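In November I visited the open day of Zokthorpe, a small company in Nercombe which sells baskets and trays for shops and cafes. The entrance was in door 14, behind the bakery, and I needed some time to find it. Nga Lò received our group and she was very patient with our questions.

First we saw the storage room, with shelves up to the ceiling. Then we went to the sample room, and for me this was the best part. Visitors may touch everything there. I liked most the shallow woven baskets in dark brown plastic - from far I believed it was real rattan. The rim is thick and twisted like a rope, and the sides have small gaps between the strands. I asked if one can wash them in the sink, and Nga Lò said yes, with a soft brush.

The visit finished with tea at 4 p.m. I took home the catalog, it has 231 pages and I have read only the part about bread trays.

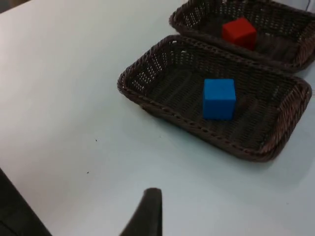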